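Setting up your first kitchen run in Sketero takes most people an evening, and I'd like to make it a pleasant one for you. Sketero is the practice simulator that comes with the Haser gripper kit from Wostance, and I've been using the pair since June, mostly after supper and mostly with a cup of tea going cold beside me.

## Load the room

Open Sketero, pick **Kitchen** from the room list, and wait for the stone and wood surfaces to fill in. Switch to the wrist view and open the fingers all the way before you go anywhere near the counter.

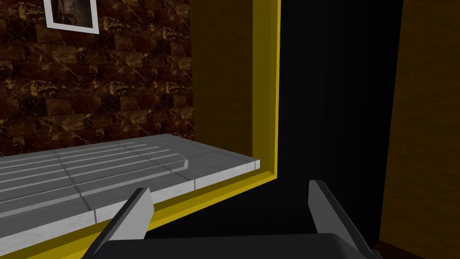 Do you need the real gripper plugged in for this part?

The simulator runs fine by itself, and you can leave the hardware in its box until you're ready to copy a saved run over to it.

## Slow everything down

Set the speed to 2 and leave it there for a good long while. I know it feels like steering a boat through pudding, but the default of 5 is awfully quick for new hands — I bumped into just about everything at that setting!

Now turn the wrist a little at a time until you're looking at the floor by the wall, keep the fingers open, and save the pose under a name you'll remember.
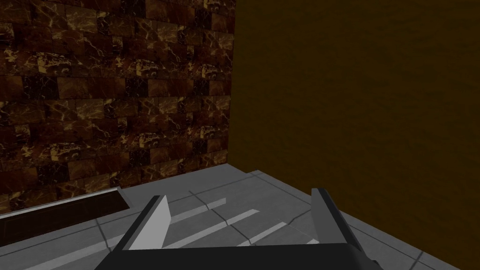 Lu wrote in to say that saving poses got much easier after raising the history limit to 500, and that the setting hides under **Session**, then **More**.

## Play it back

Press **Replay** and watch the whole run once without touching anything. If the arm jerks between two poses, add another one in the middle and replay it. My first decent run had 9 poses in it, and I still use it for warming up.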